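Recogida de ordenadores viejos: hasta finales de junio

Vuelve la recogida de equipos informáticos en el local de la calle Lalton, por las tardes, de cinco a ocho. El año pasado entraron 70 equipos y 11 de ellos acabaron en la sala de estudio de la biblioteca, donde siguen funcionando.

Se aceptan torres, portátiles, teclados, ratones y cables de alimentación. No se aceptan monitores de tubo ni impresoras; para eso está el punto limpio municipal, que abre también los festivos por la mañana.

Antes de traer el ordenador, copiad lo que queráis conservar. Eylül Karaca, que coordina el taller, recuerda que los discos se borran el mismo día de la entrega y que después no hay forma de recuperar nada. Quien prefiera quedarse con el disco puede sacarlo en casa —en la mayoría de las torres basta con quitar dos tornillos y soltar los cables— y entregar el resto.

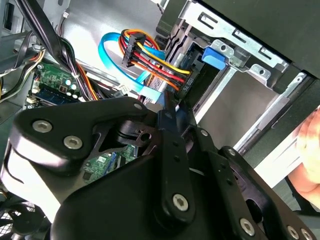
Los cargadores, mejor atados con una goma al portátil al que corresponden. El año pasado se juntó una caja entera de cargadores sueltos y todavía quedan algunos sin identificar.

Hace falta también gente para clasificar piezas, dos horas por turno. No se piden conocimientos previos. La hoja para apuntarse está en el mostrador de la entrada.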